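Changes to the allotment water rota and other site news

The mains water will be turned off at the stopcock at the end of October, as in previous years. Please fill your butts before then if you need water for winter crops or for cleaning pots. The dipping tanks on the lower path will be left full unless there is a hard frost forecast, in which case they will be drained to the halfway mark to save the joints.

Several plot holders have asked why the pressure was so poor over the summer. The pipe that feeds the top half of the site is the original one and it narrows where it passes under the track by the Skernetti yard. Schouten came out to look at it in the last week of August and have quoted for a new length of pipe from the gate to plot 17. The work would take 2 days and the track would be closed to cars while the trench is open. We have asked for it to be done before the spring, and the date will go up on the noticeboard once we have it. Anyone with a shed or a compost bay within a metre of the track on that side should check that it can be moved.

Until the new pipe is in, the hose rules stay as they are. Top plots use hoses in the morning, bottom plots after four. Hoses are not to be left running unattended, and sprinklers are not allowed at any time. There was a sprinkler going on the bottom path for most of one Sunday in July and three people further up had no water at all that afternoon.

Rainwater is the other half of this. A 2000 litre tank has been offered to the site by Moketti, who are replacing the ones behind their packing shed. It would stand beside the communal hut and take the run-off from the hut roof. We need a level base for it, and the spot we have in mind is at present a heap of old turf and broken slabs. If you can use slabs, please take them. The whole ones are stacked separately against the fence and are for the base, so leave those.

Ibsa Gebremichael on plot 20 has been collecting water from a greenhouse roof for four seasons and has agreed to help with the guttering. Ibsa's advice for anyone fitting their own is to put the butt on blocks high enough to get a full-sized can under the tap, and to fit a lid before anything else. An open butt goes green by June and a small animal can drown in it. A piece of old tights over the end of the downpipe keeps out most of the leaf litter and costs nothing.

The seed order goes to Falto this month. Forms are in the hut and should be put in the tin with the money, in an envelope with your plot number on it. Onion sets and shallots are on the same form this year. Seed potatoes are on a separate form which will come out after Christmas — please don't write them on this one. Last year's order came short by two bags of Sturon and it took until March to sort out, so check your bag when you collect it and say so the same day.

Bonfires are allowed again from the start of next month, dry material only, lit after dusk. Have a look through the heap for hedgehogs before you light it. Carpet, painted wood and plastic pots are not to be burned on any plot.

Spare keys for the new padlock are still waiting to be collected from the hut. The old key will stop working when the lock on the side gate is changed over as well.
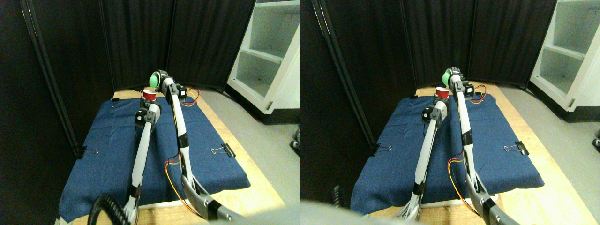
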